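The Dishes Can Wait

Every spring I get the same question from relatives who know I write about machines for a living: when can I buy one that does the housework? My answer has been the same for years, and I see no reason to change it. You already own several. You have a dishwasher, a washing machine and perhaps a flat vacuum that gets stuck under the sofa. What you want is something to do the work between those machines, and that work is still yours.

I mean the carrying and sorting. Somebody has to scrape the plates, turn the cups over, pull the spoon out of the yogurt pot and find room on the lower rack. None of these jobs has a name of its own, and we do them while thinking about something else. They take up most of the time in a kitchen, and they are the part that automation has hardly touched.

The same is true at work. The Storix warehouse outside Closcombe moves goods on belts and lifts that run through the night with few people near them. At the end of the line is a bench where small parts are taken out of one dish and put in another. I stood beside that bench for 53 minutes in March. The work was done by hand, by people who had other things to do and kept being called back to it.

Small jobs at a table are where much of the current effort goes, and I think that is the right place to start. A tray, a couple of round dishes, a piece in each one and two arms to reach them make a fair test. Anyone who has set a table can judge the result.
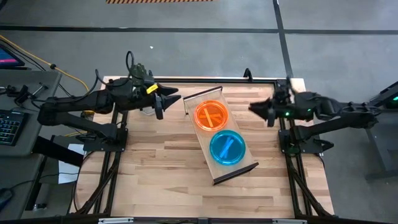 Page 70

A job like this looks easy because a child could do it. A stick-shaped piece leaning in a dish can be taken by the top or by the middle. Taken by the top it may swing, and taken by the middle it may bring the dish along. If the dishes sit close together, a finger meant for one can bump the other. A person feels the bump and adjusts without noticing. A machine has to be given some way of knowing that it happened, and then some idea of what to do next.

The Amarasinghe workshop, which builds fittings for small factories, kept a log of one sorting job it had tried to hand over to a pair of arms. The log ran to 353 attempts. I asked to see the failures and was given a stack of short notes. Very few described anything dramatic. A part was picked up a little crooked and would not go down flat. A dish slid. One arm waited for the other, which was also waiting. The workshop still sorts those parts by hand, and the manager told me she would try again when it could go a full shift without somebody standing over it.

That seems to me the right standard, and it is one the sales material avoids. Clirov, a company that hopes to sell a kitchen machine, likes to show a clean run from start to finish. I have no reason to think the runs are faked. A single clean run tells me what the machine can do on a good try, with the cup where it was expected. My kitchen has a wet counter, a cat and 2 teenagers. I would like to know what happens on the bad tries, and who picks up the pieces.

I am not against any of this. People with sore hands or bad backs would gain a great deal from a machine that could clear a table slowly and safely. Slow would be fine. I would let it take all evening if I could leave the room.

For now, I would tell a shop owner to look for one dull job with the same parts in the same place every day, and to count the time spent watching the machine as part of its cost. I would tell my relatives to buy a better dish rack.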